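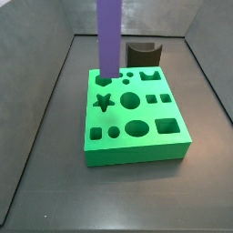
February, notebook, dye bench

Second go at the walnut hull bath and I'm much happier with it than I was with the first. The first lot went on the wool a kind of weak tea color, which I blamed on the hulls, and then on the water, and then on the pot. I now think I just didn't soak them long enough. Hulls went into the bucket three nights ago this time and the liquid was nearly black when I took the lid off (and the smell, my goodness).

Wool is the Ginder two-ply, same as last time, so at least I can lay the skeins side by side and not argue with myself over fiber. Scoured in the big enamel pot with a squirt of the plain soap, rinsed until the water stopped looking gray. 2 skeins in the walnut, 2 held back for the madder later in the week.

Bath notes. Strained through the old pillowcase, topped up with tap water, brought up slowly. Held it at a bare simmer for 45 minutes, lid on, turned the skeins over with the long stick whenever I remembered, so not very evenly. Then heat off and left everything to cool in the pot overnight. No mordant on these, walnut doesn't need it, though I'm tempted to try one alum skein just to see if it shifts warmer.

Result this morning: a really lovely deep brown, like a chestnut horse! One skein has a paler band where the tie was too tight. My own fault, I used the short ties from the drawer. Whoever uses the drawer next, please cut new ones, longer, figure-eight and floppy. I've thrown the short ones out.

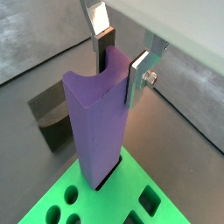

Purple block, with the curved top.

Purple, then. I've been putting off the purple all winter and I want to get my thoughts down before I lose my nerve again. The plan is cochineal with a little iron, which ought to take the pink down toward violet, and the thing I'm scared of is going too far and landing on mud. I did exactly that with the Lendaleck yarn last year and it's still sitting on the shelf looking like wet pavement.

So, small samples first. Mini skeins, one dip in the iron each, out at different times, labeled before they go in the pot and not after. I'm going to write the labels on the strips cut from the milk jug and punch them, because masking tape comes off in the bath every single time and I keep pretending it won't. Iron gets its own pot, its own spoon, its own bucket. If you find a spoon with orange tape on the handle, that's the iron spoon, leave it alone!

I also went back through the Vurkow booklet on lavenders and grays. Their recipe adds cream of tartar at the start, with the alum. Mine never has. Might be worth splitting the samples and trying both, if there's enough cochineal left in the jar. I haven't weighed it. It looked low.

Green is a separate headache. Weld first and indigo over it is the way I was shown, and I get a decent leaf green that way, but never a really bright one. The indigo vat is asleep at the moment. It had gone murky blue all through with no coppery skin on top, so I've warmed it up, fed it a bit of fructose and shut the lid. I'll look again tonight around nine.

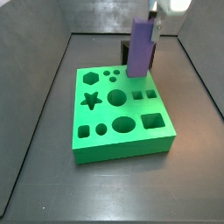
2 min read

Later, same day. Checked the vat and it's coming back. Yellowy green under the surface, a bit of skin, nicer smell. Dipped a scrap of cotton, pulled it out green and watched it go blue in the air, which I will never get tired of. Pale, though. Another night with the lid on, I think, before I trust it with wool.

Mixed up the alum for tomorrow and put the madder skeins in to soak. Batch number on the tag is 2174, carrying on from the old ledger. The madder is the chopped root that came in the parcel from Riihimäki, much redder in the bag than what we had before. I'm keeping the pot well under a simmer for that one, as the last batch got too hot and went brick.

Still to do: rinse the walnut skeins again (the water's still running tan), get more soap, scrub the enamel pot, find the other thermometer. The one on the hook reads high, I checked it in boiling water. The leftover walnut liquid is in the lidded bucket under the sink. Don't tip it out, I want to see what a second round gives on the linen.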